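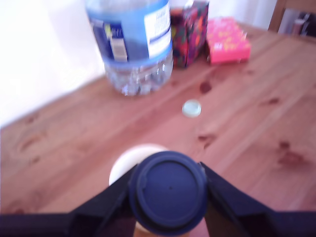
Fig. 1. Lid, container, loose cap and bottle on the plank table.

Household Objects and Everyday Claims
Handout 6: Lids, caps and the matter of what goes with what
Course tutor: Benjie Ambrosio
Revised 07/12/2022

Read before the session. Bring a pencil and one lidded container from your own kitchen, the worse the better.

1. Starting point

Most writing on kitchen storage assumes that a lid belongs to a container and that the owner knows which. I doubt both. Look in any cupboard that has been in use for more than 2 years and you will find lids without pots, pots without lids, and at least one lid that sits on three different pots and closes none of them.

Fig. 1 is a fair place to begin. The dark blue lid is over a white round container, and much of the container is hidden by it. Are they a pair? The colours tell us nothing. Plenty of makers put a dark lid on a white body, and plenty of households do the same by accident. A crescent of pale rim shows beside the lid, so we can say that the two don't line up from where we are looking. We can't say whether the lid would fit if it were moved across. Several of last year's essays said flatly that it would, and several said flatly that it wouldn't. Both lots lost marks.

2. Reading a lid from the top

The top of a lid is the side we see most and the side that says least. The blue one has a raised ring just inside its outer edge and a flat disc within that. The usual explanations for a ring of this sort are:

– it stiffens the lid
– it helps with stacking
– it gives the fingers something to find
– it is there for looks

Students like the stacking explanation because it sounds practical. It may be right. But a stacking ring has to meet something on the base of the container above, and unless you have turned that base over you are guessing. The same goes for the small dark dot in the centre. It could be a moulding mark, a vent or a speck of dirt, and a top view won't settle it. There is also a small break in the ring on the left. Write down "break in ring, left" and leave it there.

What you need is the underside: thread, lip, seal or plain skirt. No underside, no verdict on fit.

3. The small cap

Further up the table lies a small round cap, pale green going on white, with nothing touching it. There is a large clear bottle by the wall, and nearly everyone joins the two up at once. I would ask you to wait. The top of the bottle is out of view, so it may have a cap on already for all we know. Being near a thing is weak evidence of belonging to it, and kitchens are full of small caps near large bottles.

The bottle's light blue label is no help either. We have no grounds for expecting cap and label to match, though the Ritton guide (on the reading list) says they generally do. It gives no count and no source. Treat it with care.

4. Three systems and what they promise

Ritton: sort every lid by diameter, containers elsewhere. Tidy to look at. It assumes that equal width means equal fit, and this fails as soon as you own lids from two makers.

Halon: store each container with its lid on. Finds the pairs quickly, uses a great deal of shelf, and tends to trap smells. The claim that it "ends lost lids" is not supported by anything in the text. It only moves the problem to washing-up, when everything comes apart again.

Sivakumar: number lid and base with a paint pen. Dull, cheap, and the only one of the three I have kept up at home. The numbers wear off in the end – mine needed redoing in April.

The Zanemska method is left out. It is mainly a way of selling baskets.

5. Task for the session

Work in pairs. Put your container and lid on the table, apart, and swap with your partner. Spend 9 minutes on notes under these headings:

Seen from above
Seen from below
Tried (pressed, turned, tipped)
Still not known

The last heading should not be blank. If it is, go back to the first and check what you have put there that really belongs under the third.

Tip test: water to halfway, over the sink, lid held by its edge only. Towels are in the cupboard under the window. Please dry the tables before the next group comes in.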